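Guides > Email > Sorting and filters

Guides Webmail Passwords Spam Backups Contact

This site uses cookies to remember your settings. Accept | Manage

How to Set Up Filters and Folders in Lasari Webmail

I put off sorting my inbox for far too long, and when I finally sat down to do it I had 2,391 messages waiting, most of them newsletters and delivery notices. It took me one evening, a pot of tea and the steps below, and I love opening my email now! If you use Lasari in a browser (the phone app is a bit different, see the end) you can follow along exactly.

Before you start

Log in at the normal sign-in page with your full address, including the part after the @ sign. If you see the old blue menu on the left, click Try the new layout at the bottom, as the filter page has moved and the old one only lets you make two rules.

You'll also want to look down your inbox for a minute or so and jot down which senders turn up again and again. Mine were Mindik (shop receipts), Gowda (the broadband people) and the Tendesside residents' newsletter, which I do enjoy but never at eight in the morning.

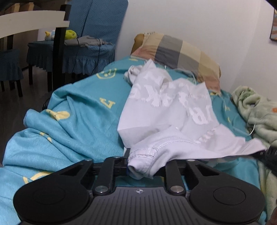 Once you have your list, you're ready to make some folders. Keep them broad to begin with. I started with a separate folder for every shop and it was a right pain, so now I have one called Receipts and everything goes in there.

Step 1: Make your folders

Click the small plus sign next to Folders in the left-hand menu, type a name and press Enter. Do this for each one. You can drag a folder on top of another to tuck it inside, and drag it back out again if you change your mind. Names can have spaces in them, but Lasari gets muddled by slashes, so write "Bills and bank" and leave out the "/".

Step 2: Make your first filter

Open any message from a sender on your list. Click the three dots at the top right of the message and choose Filter messages like this. A box opens with the sender's address already filled in – lovely, no typing.

Under Then do this, pick Move to folder and choose the one you just made. Leave Mark as read unticked for now. I ticked it on my first go and missed a bill from Gowda, so please learn from me!

Press Save. The filter works on new mail straight away.

Step 3: Run it on your old mail

This is my favourite bit. Go to Settings, then Filters, and find the rule you just saved. Next to it there's a link called Run now. Click it, choose Inbox, and watch the numbers drop. My Mindik rule shifted 497 messages in one go and I may have cheered out loud.

If nothing moves, check the address in the rule. Shops often send from two or three addresses (orders@, news@ and so on), and a rule for one won't catch the others. Change From is exactly to From contains and put in only the part after the @. That normally sorts it.

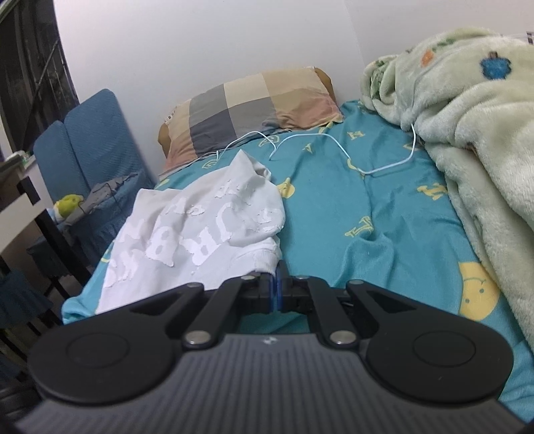

Teal sheet on the bed

Step 4: Put your rules in order

Lasari reads the list from top to bottom and stops at the first rule that fits. So if you have a rule for everything with "invoice" in the subject and another for Mindik, a Mindik invoice goes wherever the higher one says. Drag the fussiest rules to the top and the catch-all ones to the bottom. You have to press Save order afterwards, and the button is tucked away under the list where it's easy to miss.

Step 5: Check the folders for a few days

Folders with unread mail show up in bold. Have a look in each one at the end of the day for the first week. If something has landed in the wrong place, open it, click the three dots and choose Why is this here? and you'll be shown which rule moved it. Such a handy feature, and I only found it by clicking about.

A few extra notes

The free account allows 15 filters. That's plenty if you use From contains, and you can put several senders in one rule with a comma between them.

Deleting a folder does not delete the filter that points to it. The mail just goes back to landing in your inbox, so tidy up the rule as well.

In the phone app you can see your folders and move things by hand, but you can't make or edit filters yet. Use the browser for that, then pull down on the folder list in the app to refresh it.

Last updated 12/02/2025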